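Boersma 700 serving tray, dark green: long-term review
Reviewed by Ans Dijkstra, November 2021

Trays are a dull category and most reviews of them stop at the colour. I bought the Boersma 700 to replace a bamboo tray that had delaminated at one handle, and I have now used it daily for 13 weeks. Price paid was $122 for a set of two, which puts it well above supermarket stock and slightly under the Rondon equivalent.

Construction

The tray is a one-piece moulding with a raised edge on all four sides. There are no joints, so there is nowhere for tea to collect. Wall height is 12 mm on my calipers, and it varies very little from corner to corner. The floor is flat to within what I can detect with a steel rule – the Rondon I tested earlier had a slight crown in the centre and a full glass would rotate on it if you turned quickly.

There are no cut-out handles. You grip the rim from below. This is fine with both hands and poor with one. Riet Van Damme, who has arthritis in both thumbs, tried it for a week and went back to her old Vitadance, which has proper hoops at each end. I would not argue with that choice.

Surface and grip

The floor has a fine matte texture. I tilted the tray with an empty ceramic mug on it and recorded the angle at which the mug began to slide, dry and then with a teaspoon of water spread under the base. Dry, the result was good. With water the mug let go much earlier, and the difference was larger than on the Vitadance. If you carry drinks outdoors in the rain, take note.

Metal cutlery leaves grey marks. They come off with bicarb and a damp cloth. Plastic cutlery leaves nothing.

Capacity

The published dimensions are external, and the usable floor is smaller once the walls are deducted. A cup and spoon take up little of it. A dinner plate fits, but a dinner plate and a side plate do not sit flat together, and one ends up riding on the rim. For a full breakfast you want the next size up.
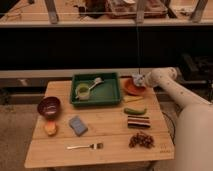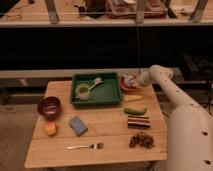
Green tray at the back of the table, with a cup and spoon towards the left.

Cleaning

Boersma rates the tray for the top rack only. I ran one of the pair on the bottom rack for the whole test and kept the other for hand washing. The machine-washed tray has lost a little colour along the rim and now rocks very slightly on a granite benchtop. The hand-washed tray is unchanged. Beetroot and turmeric both wiped off within the hour. Turmeric left overnight did not, and there is still a faint patch near one corner.

Stacking and storage

The two trays nest closely and are hard to separate when damp. A sheet of paper towel between them fixes it. Stored upright in a cupboard they stay put.

Verdict

Good flatness, good rim, easy to wipe down. Wet grip is average and the lack of handles will rule it out for some households. I would buy it again at the single-tray price if Boersma offered one, but the pack of two is more than I need.

Rating: 7/10

Next up is the Zavgate lap tray, which arrived with a cracked foot and is waiting on a replacement.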